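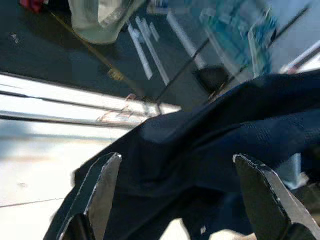

The neighbor said through the open door that a machine which folds cloth should first learn to leave it alone, and then asked if the soldering iron was free.

I told him it was free. He did not come in. He stood there with his coat on and looked at the arm, and the arm waited over the navy cloth with its two fingers apart, because I had not yet pressed the key.

"What is it called?" he asked.

"Nulley."

"And it will fold for you the whole laundry?"

"One cloth," I said. "In half. This is all I want before the holiday."

The workshop in Pastcombe belongs to whoever pays for the month. In winter few people pay, and I had the long table almost for myself. I had come in April with a box of motors and a controller from Kanevau, and I believed I would be finished by summer. In summer I was still making the fingers. I cut them from flat metal and beveled the edges by hand, and the first pair I made too thick, so they pushed the cloth away like two shovels. The second pair was better. They were already scuffed from all the times they had touched the table instead of the fabric.

I pressed the key.

The arm went down, slowly, and the fingers closed on a fold. The cloth rose with them. At 20 centimeters it slipped out and fell back in a new shape, which was not worse than the old one, only different.

"It had it," said the neighbor.

"It had it," I agreed.

I opened the file and changed the closing force from 3 to 5. My father was a tailor in Peng, and he could find the edge of a cloth in the dark, with his mouth full of pins. I tried to remember how he did it. He did not go down from above, I thought. He came from the side, with the thumb lying almost flat, and he moved the cloth a little before he took it - as you move a sleeping cat.

So I wrote that. Come from the side, move a little, wait, close. It took me until dark, and it was 22 lines. The neighbor had borrowed the iron, brought it back and put it on its stand, still smoking a little.

"Again?" he asked.

"Again."

This time he came in and closed the door, and took his hat off. The arm bent lower than before. One finger went under the fold and stopped there, and we both leaned over the table to look.

Home | Stories | Older stories | About | Write to me

This site uses cookies to remember your reading settings. Accept | Decline

Posted Monday, December 24, 2018. All stories © the author. Back to top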